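Community Help > Desktop Repair > CPU and Motherboard

Reseating a CPU in an old desktop – do I have to take the board out?

Posted by driltudia_desk

I picked up a used tower at the Vitumton swap meet for 31 dollars and I'm having so much fun with it! It powers up, the fans spin, and then nothing on the monitor. I've already tried different memory and a different cable. Next on my list is taking the processor out, looking at what's under it and putting it back. I've never done that before. Can I do it with the board still in the case, or is it better to take everything out first? Also, how hard is that lever supposed to be to push down? I'm scared of it.

menon_bench
137 helpful votes

Leave the board in! I love this job, it's one of the most satisfying things you can do on a desktop. Unplug the power, lay the case on its side and get a good light on it. You'll need to take the cooler off first, and if it's stuck, twist it gently before you pull. Wipe off the old paste while the chip is still clamped down.
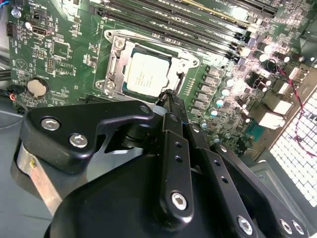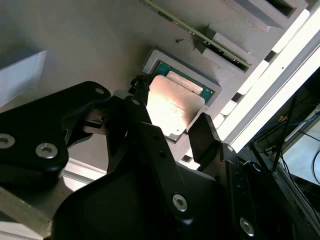
The lever is stiff and that's normal. Push it down a little and out to the side so it clears its catch, then let it rise slowly with your thumb still on it. The load plate comes up next, and with the plate lifted like the one in the first picture you can get at the chip by its edges. Straight up, no sliding. Then look at the socket from a low angle with a flashlight – if the pins are down there, they should make an even pattern, and one bent pin will catch the light differently. Going back in, match the notches, let the chip drop under its own weight, and only then close the plate. The last bit of lever travel takes real force and may creak. Mine scared me the first 2 times too!

New paste, cooler back on, fan plugged in, and try it with one stick of memory.

kelitz_attic

What they said, but check the extra CPU power plug near the socket before you take anything apart. I spent roughly 3 evenings on a dead screen once and it was that plug, not pushed all the way in. Felt silly, but what a great moment when the logo came up!

slowfan

did you try clearing the cmos? take the coin battery out for a few minutes with the power unplugged. worked on my old one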